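Orkley Opens Its Bratmont Workroom to the Neighborhood This September

BRATMONT — Orkley, the small household goods maker that has called the old Runier building home for 18 years, is happy to announce that its upstairs workroom will be open to visitors every Saturday in September, and everyone who has ever wondered what goes on behind those tall windows is warmly invited to come up and see.

The workroom is where new things get tried out, handled, taken apart and put back together again, often many times over, before anyone at the company is willing to say they are finished. Visitors will be able to sit at the long benches, talk with the people who work there, and ask just about anything they like. 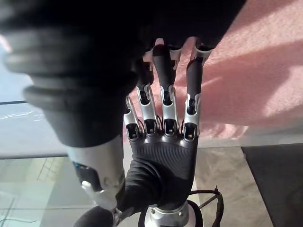

"We have always loved having company, and I think we let too many years go by without opening the door," said Nghĩa Đoàn, who runs the workroom. "People are curious about how things are made, and we are curious about them, so it seemed like a good time to put the kettle on."

Each visit lasts 70 minutes and takes in up to 18 guests, with 4 visits planned every Saturday. Coffee and pastries will come from Hồ, the bakery across the street, whose owners have kindly offered to bake extra — and anyone who has tried their almond rolls will know what good news that is!

Visits are free, but places do need to be reserved ahead of time at the Orkley front desk, 379 Runier Street, Bratmont. Children are welcome with an adult, and there is an elevator at the side entrance.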